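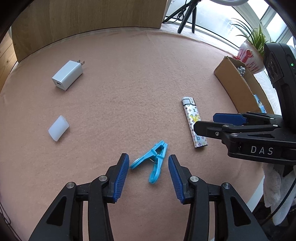
A clothespin and a lighter on the pink cloth.

Tuesday, December 17, 2024

Readers of this page will be aware that the household at Okberg undertakes a review of its small objects once a year, before the holidays. The review was announced in November, by means of a note on the refrigerator, and was held over two afternoons. The present entry records the procedure and the decisions taken. It is longer than last year's, at the request of Toshiko Kudo, who found last year's too brief to be of use when she was looking for her sewing scissors in March.

The term "small objects" continues to cover anything that fits in one hand and has no agreed place in the house. Clothespins are included when found indoors. Lighters are included at all times. Keys are excluded and should be reported to me directly. Coins go into the jar, as before.

The work is done on a table covered with a pink cloth. I recommend a cloth to any household considering a similar exercise. Small things do not roll on it as they do on a bare surface, and a white eraser or a pen cap can be seen against the pink without difficulty. The cloth does collect lint, and it should be shaken outside afterward. Last year it was shaken in the hallway, which was a mistake.

The rules for sorting are unchanged. Each object is picked up once and a decision is made while it is in the hand. It goes to a room, to the box, or to the bag for disposal. An object may be set down on the cloth without a decision if its owner is not at home, but it may not remain there overnight. Krešimir Hodžić has asked that the overnight rule be relaxed for items under repair. The request has been noted and will be considered in the new year.

Clothespins have been assigned to the laundry shelf. Several had moved to the kitchen over the summer, where they were being used to close bags of rice and coffee. This is a reasonable use, and 9 of them may stay there permanently, in the drawer beside the stove. The rest are needed on the line. A plastic clothespin that has lost its spring is to be thrown away and not saved for parts. I have yet to see one repaired.

Lighters present a different problem. The household has no smokers and two candles, yet lighters arrive with guests and remain. A lighter that works goes in the tin above the stove. A lighter that does not work must never go into the ordinary trash or into the box. It is put aside for the collection point at Zornside, which accepts them together with batteries on the first Saturday of the month.

The box deserves some further explanation. It is an ordinary cardboard box, left over from a delivery, and it receives the things that are wanted but homeless.
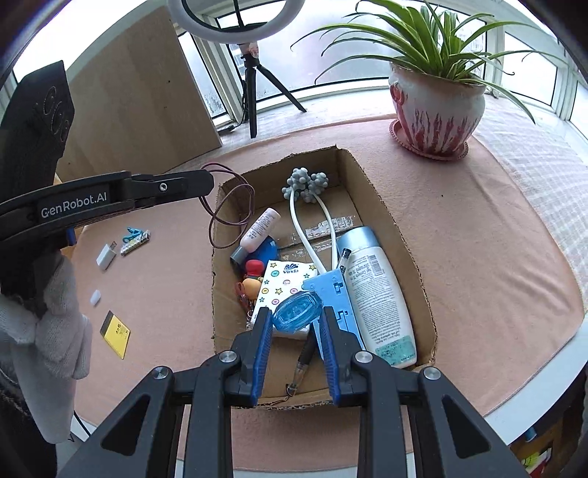 Bottles are to stand along the side, caps upward, and heavier articles such as the stapler should go in before the pens. This was not observed strictly on the first afternoon. Tissues may go in anywhere. The gray massager for the scalp, with its white cable, was placed at the back after a short discussion. Azra Golob considers it essential. I have never used it, but I accept that the box exists for such cases.

Toys are a matter of some delicacy. The little figures have been kept in the box for the time being, on the understanding that Precious Castillo will look through them when she visits and take those her son still asks for. Any that remain will go to the shelf in the back bedroom. Chargers and loose batteries should be left out on the cloth until they have been tested. A charger with no known device is kept for one year and then released.

The full inventory, kept in the green notebook, came to 85 entries. Bienvenido Dalisay has offered to type it up, and I have accepted on the condition that the spelling be left alone.

The spider plant was left in place throughout. It has done well in its present position and should be watered on the usual schedule – sparingly, and with the saucer emptied afterward.

Corrections to this record may be left in writing on the refrigerator. Anyone missing a pair of reading glasses with a brown case should see me before Friday, when I intend to take them to the lost property desk at the Plitbridge library.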